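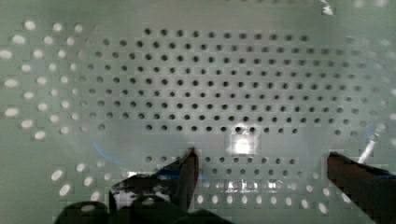 Kirby wants to know why the injury table has 263 rows when the old page said more. Fair question, and Kirby adds that two of the hamstring entries looked like the same guy. They were. Duplicates came out in this version, so the count dropped. The old page is wrong and will be fixed when I get to it.

voreo-injury-log

Data card / readme, version 4
Last touched 4th January

What it is

Injured list moves for minor league ball players, one season, one row per move. Put on, taken off, moved to the longer list. Built from team notes and game write-ups, typed in by hand, then checked against box scores. No big leaguers unless they were down on a rehab stint, and those have rehab = 1.

Files

moves.csv - the main table, 263 rows
players.csv - 226 players, one row each
parks.csv - home parks, only used for the turf column
notes.txt - messy, read it if a row looks weird

Columns in moves.csv

player_id - matches players.csv
level - A, high A, AA, AAA
date_on - the date the team gave, can be backdated
date_off - blank if he never came back that season
body_part - hand, wrist, elbow, shoulder, back, hamstring, knee, ankle, other
side - L, R, blank
how - swing, slide, throw, hit by pitch, collision, unknown
surgery - 1 if the team said so, 0 if not. 0 does not mean no surgery!!
first_report - what the team said on day one
later_report - what they said after, if it changed

The last two are the point of the whole thing. A lot of moves start out as "sore hand" and end up as a break a few days later. If you only keep one of them keep later_report, but please don't overwrite the first.

Known problems

- "how" is unknown way too often. Pitchers especialy.
- Backdating. date_on can fall before the last game he played in. 10 rows like that, left as they are.
- Wrist and hand get mixed up in the write-ups. I went with the later one.
- Matei coded the shoulder rows and used "throw" for anything that happened on the mound. Ellari's rows don't do this. Not fixed yet.
- Season ends in September so anything still open then has a blank date_off. Don't read that as zero days.
- Players who changed teams mid season keep one id. Team is in players.csv as the team he finished with, so dont join on it for park stuff.

Not in here

Illness, bereavement, suspensions, paternity. Also no names, ids only. You could work them out from the dates, sure, but please don't post them next to the injury rows.

Using it

Plain csv, commas, utf-8. Dates are year-month-day. Blank means we don't know. Open it as text first if your spreadsheet likes to mangle dates, mine does.

Days missed is not a column. Subtract it yourself, and drop the blanks before you average anything.

Not good for guessing who gets hurt next. There's no playing time in here, so no rates either.

Changes

v4 - dupes out, side column added, hand/wrist pass done
v3 - turf column, parks.csv
v2 - split the report column in two
v1 - first dump, don't use

Fixes

Send the row, the player_id and where you read it. Link or paper clipping both fine. Shoulder recode is next, then the old page.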